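Solleven Kids
Home Bodies Space Stuff Ask Us
Reading time: 3 minutes

Do Blue Things and Orange Things Really Look Brighter Together?

By Amerley Eshun

People love to tell you that blue and orange are "best friend" colors. You see it on posters, on sneakers, on toy boxes. My neighbor's paint store has a sign saying the pair is "proven to pop." Proven by who? The sign doesn't say, so I went looking.

Start with the color wheel. It's a circle of colors, and on the kind most art teachers use, blue sits straight across from orange. Colors that face each other like this are called complementary. That's a fancy word, and a fancy word isn't a reason. Somebody drew that wheel, and there's more than one way to draw it. On a wheel made for mixing light, the color across from blue is yellow.

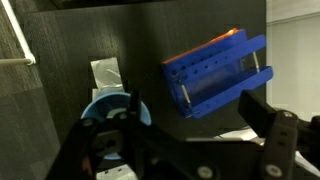
So forget the wheel for a minute and think about your eyes. At the back of each one are tiny cells called cones. Most people have three kinds, and each kind answers more strongly to some colors of light than to others. Your brain compares their messages. When two neighboring patches send very different messages, the edge between them is easy to notice. Blue next to orange makes a big difference. Blue next to a slightly darker blue makes a small one.

That part I believe. But does the orange get brighter? No. The same light bounces off it either way. If there's a change, it happens in how you see it, and it might be smaller than the sign wants you to think. 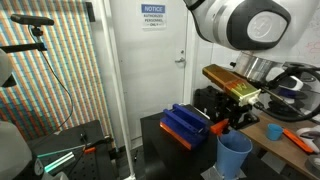

Tall blue cup, short blue cup, and some orange close by. Which did you notice first?

Dong-geon Ha teaches art at Wasgate School, and he tried this with 30 students. He gave them two matching orange squares, one on blue paper and one on brown, and asked which square was brighter. Plenty of them picked the blue paper. Some said there was no difference, and two changed their minds when they moved to the window. I like that he wrote those answers down too. It was one class on one February morning, so please don't go home and say science has settled it.

There's another trick hiding here. Dark backgrounds help almost any strong color. Put an orange block on a black table and it stands out with no blue anywhere near it. So when a picture looks bold, check what's underneath before you thank the blue.
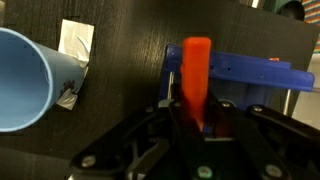 Reddish orange, royal blue, light blue, and a very dark tabletop.

Try it yourself. Cut two squares from the same sheet of orange paper. Lay one on blue and one on gray, and make sure the blue and the gray are about as dark as each other. Ask someone who hasn't read this page, and don't tell them what you expect. Then swap the squares and ask again. If their answer follows the square instead of the background, check your scissors work, because one square may be bigger.

And if you see no difference at all, write that down. It counts.

Solleven Kids, Cernthorpe | Contact us | Copyright Solleven | Back to top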